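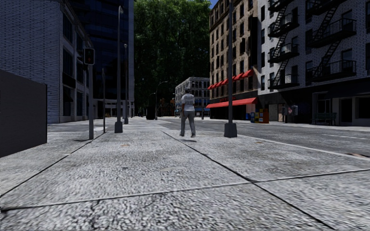 2 min read · 3 replies

Is simulated pavement footage worth anything for training a follower?

Posted by kerbcrawler_dan in Learning & Data

We are building a small delivery cart that has to keep behind a walking person on city pavements. Jurkell, who supply our simulator, say we can skip most of the outdoor recording and generate the lot. So far I have 236 episodes from one street corner, most like the one at the top, with a man in a white T-shirt walking away from the camera. The cart follows him beautifully in the sim. I don't trust it. The light is always clean, the slabs are flat and I suspect the model has learned "go towards the white shirt". Has anyone got a policy out of this sort of thing that held up outside? And do I keep the runs where there's no person in view, or bin them?

Vundura

Your suspicion is sound. Ours scored well until we changed the clothes on the walker, and then it drove at the nearest pole. Before you make any more episodes, hold back a set with different clothing, a different street and a lower sun, and don't train on it at all. If the score collapses there, another thousand runs on the same corner won't help you.

Keep the empty ones. A follower needs examples where the right answer is to stop and wait, and a view like this one is useful for that:

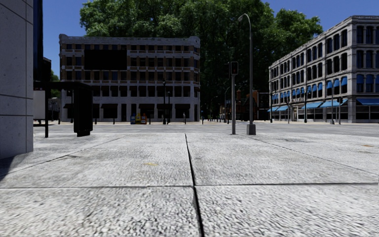 Open pavement with nobody to follow. Label it "no target".

Do check what action was saved with each of those, though. In one batch of ours, 29 of the 203 empty episodes had the cart still rolling forward – the scripted driver knew where the person was even when the camera didn't. Train on that and you are teaching it to guess.

As for skipping outdoor recording, I'd want to see the supplier's own results on a real street before believing a word of it.

Tô

just randomise everything, worked for us. textures, sun, shirt colour, camera height. more data fixes most things

Rullow

"Worked for us" on what, a real pavement or the same simulator? Randomising helps with shirts and shadows. It did nothing for our wheel slip or for people who stop dead to look at their phones. We recorded 16 short walks outside with a person pushing the cart by hand and used them only for testing. It took one afternoon in June, and two of our three "finished" models went in the bin that evening.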